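Folding towels to fit a low basket

3rd June

The fold I used until last month was halves, halves again, then thirds. It gives a thick block that stands well on a deep shelf and badly in anything shallow. When the linen shelf in our hallway came down in May, the towels moved into baskets, and the block stopped being useful. 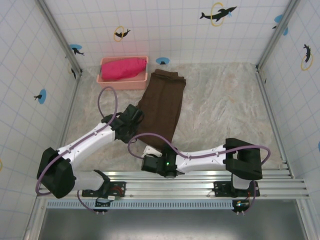
A basket with low sides sets two limits. The first is height: anything that rises much past the rim slides off when the basket is carried. The second is length, measured along the inside of the base, where the walls usually taper and take away a little more than you expect. Measure at the bottom.

The fold that suits these limits is a long strip. Lay the cloth flat and smooth it from the middle outward. Bring one long edge to the center line, then the other, and close the two halves over each other like a book. Four layers, one long shape. For thin cloths I stop there. For bath towels I fold the strip once across its length, with the closed end toward the handle side.

A strip can be laid flat or rolled. I tested both with the towels I have, which are plain cotton at 400 grams per square meter, washed without softener.

Flat strips keep their edges. They stack squarely and the pile can be lifted in one piece. They also show every error in the first fold: if the long edges were off by a finger's width, the strip curves and the next one won't sit on it.

Rolled strips are more forgiving. A roll hides a bad edge and fills the width of the basket without leaving a gap at the wall. The drawback is tension. A roll made by hand is nearly always tighter at one end, so it comes out slightly conical, and a conical roll leans. Reversing every other one corrects most of it.

Leonie Kuhlmann, who shares the laundry room with us, bunches her cloths lengthwise and doesn't fold them at all. For cleaning cloths I have come around to this. They get used within two days and the creases don't matter. I still fold anything that will be seen by guests.

Some notes on the work surface. I had been folding on the bed, which is too soft – the cloth sinks and the center line wanders. A hard floor or a table is better. It should be longer than the strip by at least a hand at each end, and the basket should stand behind the work, close enough to reach without turning. I place dark cloths on a light surface where I can, as the edges are easier to see.

Order matters a little. Long cloths first, along the base. Short ones after that, in the space left at the end. I used to fill from one side and always finished with a gap too narrow for anything.

My basket takes 12 hand towels as flat strips. Rolled, it takes fewer, and I haven't found a roll tight enough to change that. Folke Bråten wrote to me after the last post to suggest rolling two together, one inside the other. I tried it with the hand towels. It saves space, but you have to take out both to get one.

The replacement shelf has arrived and is still in its box. The brackets are for a thicker wall than ours, so the baskets stay in the hallway until I find shorter screws.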